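Housekeeping Practice 1
Unit 4: The Bare Mattress
Handout for students. Instructor: Rok Angelovski, Britcombe

Read this before the practice session and bring it with you. Bed making with sheets and blankets is in Unit 5 and is not covered here.

1. What this unit covers

Between stripping a bed and making it up again, the mattress is bare for a short time. It is the only time the top can be looked at and cleaned properly. In most houses and small hotels the step gets skipped, and crumbs, lint, hair and skin flakes stay under the next clean sheet.

By the end of the unit you should be able to strip a bed without spreading what is on it, dry-brush a quilted top, clean the border, and write up what you found.

2. Words used in this unit

Top (or panel): the upper face you sleep on. On many mattresses it is quilted.
Quilting: stitching that holds the cover to the padding under it. The stitched lines sit lower than the padded parts. In these notes the low lines are called grooves.
Border: the fabric band that runs around the side. It is often a different color and a different weave from the top.
Tape edge: the narrow sewn strip where top and border meet. Not every mattress has one you can see.
Lip: the thin front edge of a dustpan.

3. Equipment

Dustpan and hand brush, kept for beds only. A set that has been used on floors must not go on a mattress. Mark the bed set on the underside of the pan.
Two cloths, one for the top and one for the border.
Laundry basket or bag.
Vacuum with upholstery tool, if the house has one.
Record sheet.

Check the brush before you start. Press the bristles against your palm. If they scratch, they will pull threads on a quilted cover. Check the lip of the pan too. A chipped lip catches on stitching. Wash the pan and brush at the end of each session and let them dry standing up.

4. Stripping

Put the basket on the floor near the foot of the bed, where you can reach it without walking around. Take pillowcases off first, then the top sheet, then the bottom sheet. Fold each sheet in toward the center as you lift it, so that anything loose stays inside. Do not shake sheets in the room.

Small things turn up in beds: socks, washcloths, handkerchiefs, hair ties. Pick these off by hand and put washable ones in the basket before any brushing. Check pockets if there is clothing. Anything that isn't laundry goes on the nightstand, and you tell the householder.

5. Brushing the top

Start at the head and work toward the foot. Use short strokes in one direction. With a plain top you can go straight down the bed. With a quilted top a straight stroke passes over the low places and leaves dust in them, so follow the curve of the stitching with the corner of the brush first and then go over the whole area with the flat of it.

Set the pan down with its opening toward the brush and press lightly so the lip sits into the padding. On a soft top the lip will ride up if you hold the pan too steep. Sweep into it a little at a time, and empty it before it is half full.
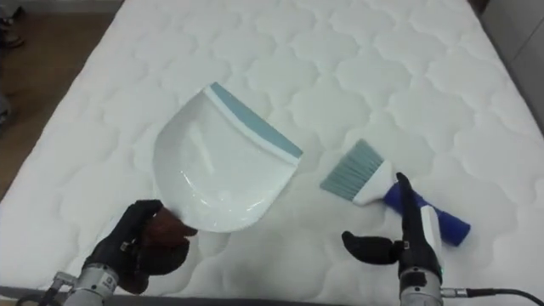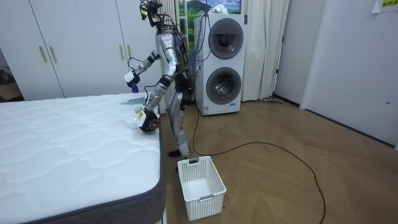
Figure 1 (first picture): dustpan and hand brush on a quilted top. Figure 2 (second picture): foot of the bed, with the laundry basket on the floor.

The cloud-shaped quilting in both figures is a common kind and a fair test of the method. Each padded shape has a groove going all the way around it, so there are no long straight runs to sweep along. Work one row of shapes at a time. The rows are staggered, and it is easy to lose your place if you stop in the middle of one.

If you use a vacuum, brush first and vacuum second. Use low suction.

6. The border

A dark gray border like the one in the figures hides soil but shows lint. Wipe it with the second cloth, barely damp, going once around from one corner back to the same corner. Do the tape edge last, with a dry part of the cloth wrapped over one finger. Do not wet the border through. Water gets into the padding from the side and takes a long time to come out.

7. Stains

Brushing does nothing for stains, and stain removal is taught in Unit 11. For now, write down the place, size and color of any mark and leave it alone. Do not rub. If the top feels damp anywhere, leave the bed unmade with a window open and report it.

8. Record sheet

Bed number or room
Top: plain or quilted
Items found
Marks (place, size, color)
Border: clean, lint, or soiled
Time started and time finished

Allow about 11 minutes for a double bed at first, not counting the stripping.

9. Practice session

Room 226, in pairs. One student strips and sorts while the other reads the steps out loud, then both brush, starting from opposite sides at the head. Change places for the second bed. Wear flat shoes and tie back long hair. Long sleeves should be rolled above the elbow.

Hand in one record sheet per pair before you leave. Sheets without a time on them will be returned.

Reading for next time: Unit 5, sections 1 and 2 (fitted sheets, mattress protectors).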